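About Kerkach

By the Kerkach workshop team
Updated in June
17 shares | 2 comments

Kerkach sets up and looks after two-arm robot cells for small test kitchens and teaching labs. We work out of one building in Nivthorpe. Most of our customers have one cell and no robot technician on staff, so we do the installation, the checks and the repairs ourselves.

The cell we get asked about most is our bowl cell. It has two arms, one on each side of a table, and its job is stirring. We keep one running in Nivthorpe and try every change on it before it goes to a customer.

Setting up a bowl cell starts with the table. We lay black cloth over the top and pull it tight from the back. Then we mount the arms, level them, and run each gripper through 180 open and close cycles with nothing in it. If the fingers drift, we re-seat them and start the count again.

The stirring tool comes next. The right gripper takes it by the upper part of the handle, with the rounded end left showing above the fingers. Too low a grip and the fingers end up close to the rim. Too high and the handle twists under load.
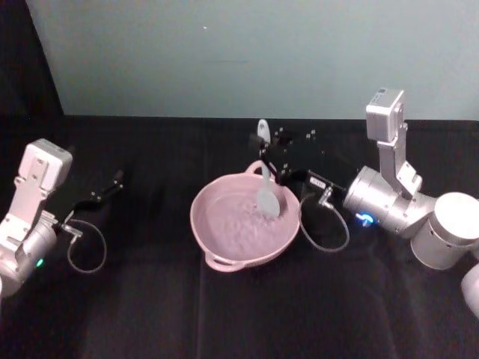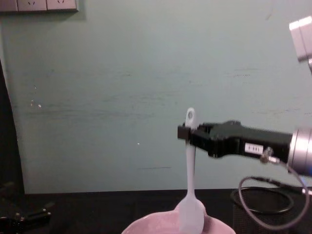
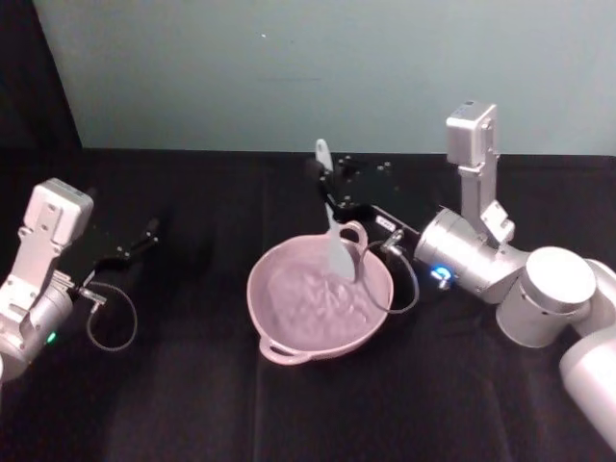

The right gripper holding the stirring tool in the pink bowl, Nivthorpe.

Cables are the part that wears. Each one hangs in a loop under the gripper, and the loop has to be long enough for the wrist to turn without pulling on the connector. On a service visit we check the connectors first – a loose one can look like a camera fault or a gripper fault, and people have replaced good parts over it.

After the cables we wipe down the fingers, tighten the bracket screws and check the view from both wrist cameras. Then we run a short stir at low speed. The customer gets a written sheet with the settings we left on the machine.

We look after 143 cells at present. Spare fingers, cables and brackets are kept in Nivthorpe, and larger parts come from our store in Clulthorpe. If a wrist needs to come off, we take it back to the workshop and fit a loan unit while we work on it.

For service, call the workshop between 8 a.m. and 4 p.m. Please have the cell number ready – it is on the sheet from your last visit.

Related
Gripper finger wear: when to replace
The Woldegiorgis bracket, fitting notes
Moving a cell to a new room
Our parts store in Clulthorpe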